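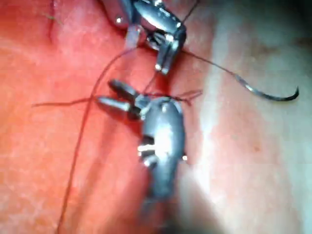
Sunday at Kultstead: an open day with stitches

I have been to enough of these things to arrive with my arms folded. A robotics company opens its doors in November when the weather is bad and people need something to do with their kids, there are balloons at the gate, a machine does one thing very nicely, and everybody goes home saying the future has arrived. Parking was eight dollars. The website said free, and the man at the barrier said that was last year.

Kultstead is out past the rail yards in Wodmont, in a long low building with a new glass front stuck on an old brick one. They make the Tandik, a surgical robot with two working arms, and they are trying to get it to sew by itself. Up to now a surgeon at a console has moved the instruments. The Sunday sessions were meant to show both, first with a person driving and then with the software doing the driving, on a tissue pad with a cut in it. No patients, obviously.

Getting in

You sign up for a slot at the front desk. I got the 11:40, which went in just after noon. The leaflet expected 2000 visitors over the day, and I would love to know who came up with that. The line never reached the door while I was in it.

Our guide was Morena Serra, who used to be a scrub nurse and now writes the company's training material. She was good. She didn't oversell, and when a boy asked if the robot could do his grandfather's knee she said no, wrong kind of machine, and moved on. I wish the wall posters had been written by her. One of them said "Hands that never tire." The hands in question have a service schedule. I asked.

The first session

Kulap Kongkaew sat at the console and put in a few stitches while we watched on a big screen. I'm no surgeon, but I've sewn up a lot of upholstery, and I know what somebody looks like when they are comfortable with a needle. She'd take it with one instrument, let go with the other, pull the slack through, wrap, pull again. What surprised me was how much of the job is thread. The needle part goes by quickly. Then there's all this suture lying about in loops, and it has to be kept away from whatever you are going to do next.

She talked as she worked and said you can't feel the pull through the console, so you learn to judge it by eye, by how the thread straightens and how the edges of the cut come together. I would have liked ten more minutes of that.

The second session

Then Dario Mancuso took over, and by took over I mean he folded his hands on the desk and let the software run. This was the part people had come for, and phones went up all over the room.

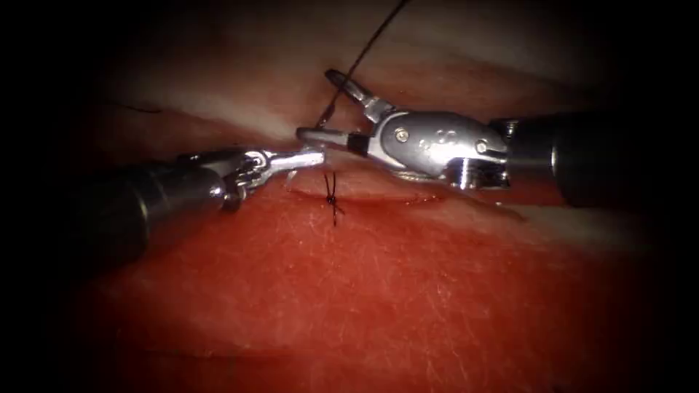
It is slow. I timed one stitch and knot at a bit over six minutes, and Kongkaew had been chatting through hers in far less. Speed isn't the point, Mancuso said, and fine, but then the brochure shouldn't have a stopwatch on the cover. The instruments also stopped several times with a message on his side monitor, and each time he read it, clicked something, and off they went again. I asked what he was clicking. He said he was confirming the plan. I asked what happens if he doesn't confirm. It waits. So somebody has to sit there knowing enough about suturing to say yes, and as far as I could tell that somebody costs the same as before.

To be fair to the thing, the movements were very steady, and the knot I saw tied was neat. An older man next to me, who told me he was a retired vet, leaned in and said it was better than his. He also said the pad was doing half the work. It doesn't bleed, it doesn't breathe, and it stays where you put it.

Questions

We got 12 minutes for questions with Liliana Monti, who runs the automation group. She said the system had logged 1264 completed knots. Completed out of how many started? She said that depended on what you counted as a start. I pressed a little and she said, quite pleasantly, that they'd be publishing the numbers in spring. I wrote that down and underlined it.

Guido Caputo from the partner site in Au was the only one who brought up failures without being asked. Dropped needles are easy, he said, because the software knows it has dropped one. Tangles are worse. The thread catches on something, the cameras lose track of which bit is which, and a person has to step in and clear it. I asked how often and he looked at Monti, who looked at the clock.

Practical stuff

The coffee in the lobby is decent. Ask for a place near the console and forget the big screen, as you learn more from watching the operator's side monitor. Small children got bored by the second stitch and there is nothing else for them except a coloring table. Trains back to the center run every half hour on Sundays and I missed one by a minute, so check before you stay for the second round of questions.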